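Setting Up a Bagging Task on the Amstead Two-Arm Workcell

Paltwood Support Library
Last reviewed: 24 Mar 2025

This guide explains how to prepare the Amstead workcell for a cup and bag packing task. It applies to units supplied with the Hellwig control software, release 5 or later. Customers with an earlier release should complete the update procedure before they continue.

The guide assumes that the workcell has been installed and leveled, and that both arms have passed the startup check. Persons carrying out this procedure must have completed the operator course included with the purchase.

Before you begin

Confirm that the following are at hand:
Open-top paper bags, all of one size
Paper cups and lids of the type to be used in service
One or two cloths or small towels
The task card for packing, part number 3385

Paltwood recommends that customers use their own bags and cups during setup. Grip settings prepared with one type of cup should not be carried over to another without a new test.

Step 1. Park the arms

Select Park on the Hellwig main page and wait for both status lights to turn green. Press the stop button before reaching into the cell. The stop button must remain pressed for all of Steps 2 and 3.

Step 2. Check the work surface

Wipe the floor of the cell with a dry cloth. Look along the front mounting rail and confirm that no cable lies across the path of either arm. Cables that have come out of their clips must be refitted at this point. Do not place tape on the arm links.

The patterned wall panels are supplied in several designs and may be changed by the customer. After any change of panels, run the camera check again from the Service menu.

Step 3. Place the bag and cups

Open the bag fully and stand it near the center of the surface, where both grippers can reach it. Fold the handles outward so that they do not cover the opening. Place the lidded cups in front of the bag with space between them. Spare cups may be nested in a short stack to one side. Cloths may be left in the cell if the task calls for them, and they should be included from the first test onward.
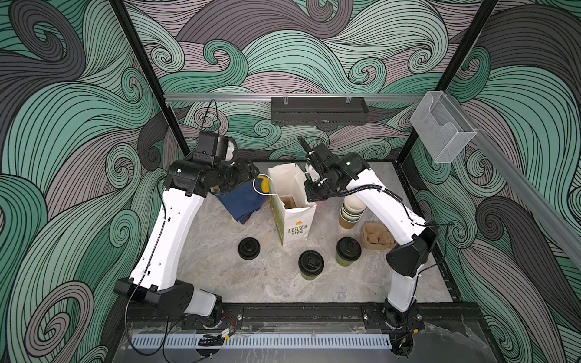 Amstead workcell with an open paper bag between the two arms, lidded cups in front and nested cups to the right.

Exact positions are not required. The packing task is designed to accept moderate changes in layout, and operators are encouraged to vary the placement between runs.

Step 4. Load the task

Release the stop button and open the Tasks page. Choose Packing, then enter the part number from the task card. The software will ask which arm should steady the bag. Either arm may be chosen; the other will handle the cups.

Set the grip force to Low for the first run. Paper cups can lose their shape under the Medium setting, and lids may come away.

Step 5. Run a test cycle

Press Start and observe the full cycle from outside the cell. A test cycle on the Low setting takes around 43 seconds for each cup. If a cup is dropped or the bag falls over, press the stop button, restore the layout by hand and select Repeat. Two complete cycles without a stop are required before the task may be saved.

Step 6. Save and record

Select Save Task and enter a name. Record the name, the grip setting and the bag size in the unit logbook. Warranty requests relating to the grippers cannot be processed without these entries.

Service options

The packing task is included with the standard Amstead package. Customers who hold a Fadadell service plan may also request a remote setup review, in which Paltwood staff examine the saved task and advise on grip force and layout. Plans purchased before December remain valid under their original terms.

Related pages
Replacing gripper fingers
Changing wall panels
Updating the Hellwig software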